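Gripper comparison in simulation
By Anahera Merrick
Updated in March

Gripper comparison in simulation is the practice of trying out two or more robot hands on the same set of tasks inside a computer model, usually before anyone has bought or bolted on the real thing. It grew out of a very ordinary problem. A lab or a small shop has one arm and a good many opinions about what ought to go on the end of it, and swapping hardware every afternoon is slow, expensive and hard on the screws. A simulated arm can change hands in the time it takes to load a file, and it doesn't mind being run all night.

The best-known write-up among hobbyists and small teams is probably the Bimemdale trial, which set out to compare grippers on household furniture: drawers, cupboard doors, lids and the like. Furniture is a wonderfully stubborn test. A block on a table can be picked up from nearly any side, but a door has a knob in one place, a hinge in another, and a path it insists on following, and a hand that is even a little too wide or too short will let you know in a hurry.

The trial looked at two designs. The Prinen is a plain parallel-jaw gripper, with two flat fingers that slide toward and away from each other and stay lined up the whole way. The Flirkach has curved fingers that swing inward on pivots, so the tips travel in a small arc as they close. Each was given 508 attempts, spread over seven pieces of furniture, with the same arm and the same controller in both cases. Krum Vidmar, who set up the runs, also kept the starting positions identical, so that a lucky approach for one hand was offered to the other as well.

A camera mounted close to the hand is the usual companion to this kind of test, and it takes some getting used to. Wide views of the room are friendlier to look at, but they tell you very little about the last bit of travel, when a fingertip is either going to clear an edge or catch on it. From beside the palm, looking out along the fingers, even a modest cabinet panel can loom over everything — and that is just the stretch where one gripper tends to part ways with another.
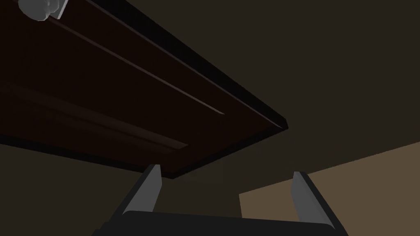 Krum Vidmar has argued that people put far too much weight on how wide a gripper opens, and that he would gladly trade some of that opening for slimmer fingertips, because a wide hand still has to fit its fingers in beside whatever it is reaching for. He would also like to see every comparison publish its failed approaches along with its finished ones, sorted by whether the finger touched too early or never touched at all.

His view has been taken up fairly widely, although the Bimemdale results can be read more than one way. The Prinen did better on small round knobs, where its straight fingers closed squarely from both sides. The Flirkach had the edge on long bar handles and was more forgiving when the arm arrived a little crooked, which is a kindness anyone who has tuned a controller will appreciate. On doors without any handle the two were hard to separate, and neither did especially well.

The controller deserves a word of its own. The trial used Pathirana, a fairly simple program that corrects the arm's position 40 times a second and eases off when it meets resistance. A stiffer controller would likely have favored the Prinen, and a softer one the Flirkach, so the figures belong to the pairing of hand and controller and shouldn't be carried over to another setup without a fresh run.

There are limits to all this, of course. Friction is the great troublemaker — a simulated fingertip may hold a smooth knob far better than a real rubber pad would, or far worse, depending on a single number that somebody typed in months ago. Contact between thin parts can also go wrong, with a finger sinking slightly into a panel it should have bumped. Most teams now repeat a portion of their runs with the friction turned up and down, and throw out any ranking that flips when they do.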